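Progress report to Fenano, second period
Project: Working rules for two-arm assembly cells
Prepared by Kibet Wanyama, Laltier

The grant pays for a set of working rules that small shops can apply to a bench cell with two arms, and for the trials needed to show the rules can be followed. The first period went to reading and interviews. Since then we have moved to writing rules and trying them on the bench.

The draft now has 22 rules, down from 40 in the version you received in May. Most of the cuts were duplicates. Several rules on guarding said the same thing in different words, and the shop staff at Makori who read the draft told us they could not tell which one to follow. The merged text is shorter and has been read again by the same people.

Rules on the start condition took the most work. The draft says that before a run begins both grippers must be open and holding nothing, and that only the parts and tools listed on the job card may lie between the arms. Hand tools are the hard case. Our first draft banned them from the table outright, but a screwdriver is part of the job in several of the tasks. The rule now allows a tool if it is on the card, and the operator signs for it at the start and at the end.

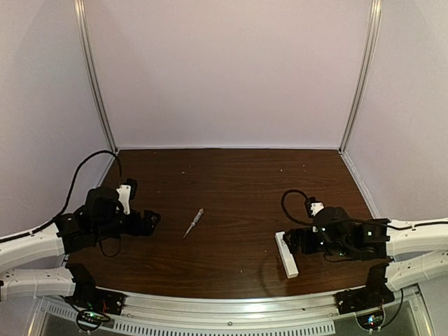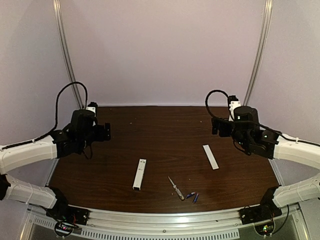 The two-arm cell, grippers empty, with a screwdriver on the table among the work items.

Cable routing has its own section. It asks for cables to be fastened along the arm links and for any free loop near a gripper to be checked through the full reach of the arm before the first run of a shift. Geltell reviewed this section and asked for a maximum loop size. We have not set one yet. The figure would depend on the arm, and we would like to test a second model before putting a number in.

We planned 20 supervised trials for this period and completed all of them. Operators followed the start check without help in most cases. The step they missed most often was the look under the front of the table, at the boards and wiring below the arm mounts. We have moved that step to the top of the checklist and will see whether it makes a difference.

Two items are behind. The section on stopping and restarting after a fault is still in outline – we underestimated how many cases it has to cover. The training sheet depends on that section and will follow it.

Spending is within budget. The one unplanned cost was $1,802 for replacement servos, charged to the equipment line. No change to the total is requested.

Next period we will finish the fault section, run the trials again with operators who have not seen the draft, and send the full text to Fenano and Geltell for comment. We would also like a decision on whether the checklist can be released on its own ahead of the rules. Makori has asked for it.

Laltier | Contact the project office | Back to top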